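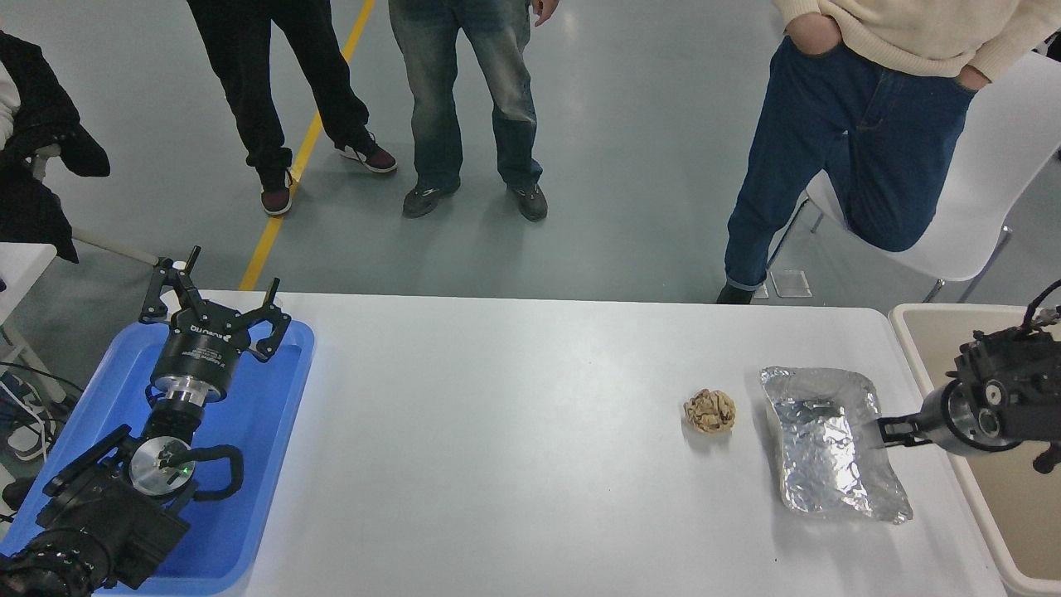
Two-arm bench during the foil and cookie check. Left arm parked in the blue tray, right gripper at the foil.

Setting up and checking the grippers on the two-arm bench

Applies to the bench cell at Prurnthorpe. The left arm carries the Robotiq three-finger gripper. The right arm carries the two-finger gripper. Follow the sections in order after a gripper has been removed, after a cable has been changed, or when the check at the end of this page fails. Allow a full morning the first time.

What you need

Hex keys, metric set
Torque driver with the card for this cell (kept in the Chávez drawer)
Lint-free wipes and isopropyl alcohol
Hook-and-loop cable ties
Aluminum foil and one soft cookie
A feeler gauge or a strip of printer paper

1. Park and power down

Jog the left arm until it lies folded in its tray with the fingers pointing up and clear of the rim. Do the same for the right arm on its own side. Do not drive either arm into the tray under position control; lower it in hand-guide mode for the last part of the move. Stop the program, open the power page, and switch off the tool supply for both arms. Wait for the gripper drivers to drop off the status list before you touch a connector.

The joint light stays on when only the tool supply is off. It tells you the arm has power. It tells you nothing about the gripper.

2. Inspect the flange

Remove the gripper screws in a cross pattern and support the gripper body with your free hand. Wipe both mating faces. Look for raised metal at the screw holes and at the dowel hole. A burr here tilts the gripper slightly and shows up at the fingertips as a gap you will otherwise spend an hour chasing in software. If you find one, tell Heriberto Valderrama and stop. Do not file the flange.

Refit the gripper with the dowel seated. Bring all screws to finger tight, then torque them in a cross pattern to the value on the card.

3. Route the cable

The cable needs a service loop at the wrist and at the elbow. With the arm folded, the loop should stand away from the joint cap without touching the table. With the arm extended, it should still have slack. Use hook-and-loop ties only. Zip ties have cut the jacket on this cell before.

Turn the wrist by hand through its full range in both directions and watch the connector. If the connector body moves in its socket, the loop is too short. Check the end of every unused lead as well and tie it back so it cannot swing into the fingers.

4. Zero the fingers

Restore the tool supply. Open the gripper page in Asiment and run Activate on one arm at a time. The fingers open and close fully during activation, so keep the table clear in front of them.

On the two-finger gripper, close on the paper strip at the lowest force setting. The strip should drag evenly when pulled. Read the position value with the fingers closed and nothing between them. It should be 200. We accept 199. Anything lower means dirt on the pads or a bent fingertip. Clean the pads and read it again before you change an offset.

On the three-finger gripper, repeat the close command 6 times and confirm that all fingers stop at the same values each time.

5. Foil and cookie check

Fold a sheet of foil into a loose tray and set it on the table within reach of the right arm. Put the cookie beside it. Load the check program written by Deisy Echeverri and set speed to 5 percent.

The right gripper goes to the edge of the foil first. Pause the program at contact. The fingertips should be level with the table, and the foil should not be pushed ahead of them. If it is pushed, the tool center point is too far forward; rerun the tip calibration from the Irura menu.

Resume. The gripper pinches the edge, holds, and releases. Repeat with the cookie. Crumbs at the contact points are acceptable. A split cookie is a fail, and the force limit must be lowered one step before the next attempt.

Keep everyone outside the arms' reach while the program runs. The person holding the pendant stays on the stop button.

6. Record

Enter the closed position value, the force step, and the torque card revision in the cell log. Percy Salazar reviews the log in April when the pads are replaced.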